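Runby Neighbors' Circle
Minutes of the Saturday meeting, August 29, 2026

In the chair: Zewditu Teshome
Minutes taken by: Elias Karaki
Apologies: Abenezer Asfaw, who sent a letter to be read out (see item 3)

1. Welcome and last minutes

Zewditu welcomed everyone and thanked those who had carried in the extra chairs - 26 people came, a very good turnout for the end of summer, and it was lovely to see so many faces from the Mamau Street side. The last minutes were passed with one correction. The fan belongs to Kazue and was only lent to us, and she would like it back before October, please.

2. Can machines do the chores yet?

This was the main business of the day and it ran well past its time, but there was so much good feeling in the room that Zewditu let it run. The question came up in spring, when several of our older members asked whether we should be putting money toward a household robot for the shared rooms, or at least saving for one.

Mesfin Sisay opened. He has spent a good part of the summer reading up on the subject and visiting anyone who would let him in, and he gave us his honest opinion, which is that machines do some chores very well and most chores not at all. Floors are fine, so long as there are no cords on them. Dishes are fine once a person has loaded them. Tidying a desk is where it all slows down. A pair of glasses left open has to be picked up without bending the arms or putting a thumbprint on the lens, and then it has to go somewhere sensible, and what is sensible differs from one house to the next. 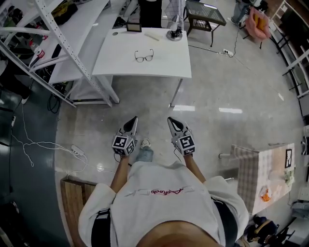 Mesfin went on to say that he had tried listing the small decisions in clearing his own kitchen table and gave up at 70, with the mail still not sorted. He thinks the machines will get there, and that a good deal of it will be learned from people doing the job by hand first, over and over.

Kazue Nishimura spoke next from the shop floor side. At Zeleke, where she ran the packing room for 15 years, the taping and the weighing went over to machines long ago and everyone was glad of it. Returns were another matter. Every box that came back was packed differently, and it took a person to open it, look, and decide. She would be happy to see a machine take on the lifting, and said her back would have voted for it years ago! (Laughter.)

There was a question about cost. Mesfin did not have a price he trusted. It was agreed that the $1,000 in the equipment fund should stay where it is for now.

3. Letter from Abenezer Asfaw

Elias read the letter aloud. Abenezer feels we should think kindly of any helper, machine or otherwise, that would let his sister stay in her own apartment a little longer. He asked that we not dismiss a slow robot, as he is slow himself these days and still gets the laundry folded by supper. Several people said they were touched by this, and Zewditu will write back to him.

4. Actions

Mesfin to ask Zesirik whether a few of us could come and watch one of their folding machines at work, and to report back in October.
Kazue to write half a page on what she would want a machine to do first.
Elias to return the fan.

5. Any other business

The side door still sticks. Please lift as you push. Tea was served afterward, with Zewditu's bread, and the meeting closed later than planned.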